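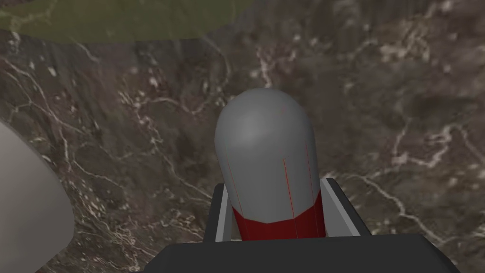
4. Fitting the float to the Zilar 409 tank gauge

The float is the only moving part inside the tank, and most wrong readings come from a float that was fitted upside down or left to stick against the guide. Check which way up it goes before you open the tank lid. The domed grey end faces up and the dark red band is at the bottom, with the thin red lines running down the side towards it. Keep it that way up through all the steps below.

4.1 Before you start

Turn off the pump and close the inlet valve. Let the water settle. You will need the guide tube, the retaining clip and the short hex key from the Zabala fixing pack.

CAUTION: Do not lean over an open tank on your own. Have a second person at the hatch.

4.2 Fitting

1. Lift off the lid and set it down with the seal facing up.
2. Wipe the inside of the guide tube with a clean, dry cloth. Do not use oil or grease.
3. Lower the float into the tube. It should slide under its own weight.
4. Push the retaining clip into the slot at the foot of the tube until it clicks.
5. Hang the tube from the bracket, with the top 116 mm below the rim of the tank.
6. Tighten both bracket screws by hand, then give each a quarter turn with the hex key.
7. Replace the lid and open the inlet valve.

Note: On Clondine tanks the bracket is already in place. Go from step 4 to step 7 once the tube is hung.

4.3 Setting the empty and full points

Hold down SET for 3 seconds. When the display shows E, press the down arrow to store the empty point. Fill the tank to the overflow and press the up arrow to store the full point. A standard tank will show 692 litres. If the display shows a dash, the float is not moving freely. Drain the tank below the clip and repeat from step 2.

Spare floats and clips are held at the Trurkumton depot. Ask for Ramesh Yadav in parts and quote the number on the lid label.

Section last revised: Feb 29, 2016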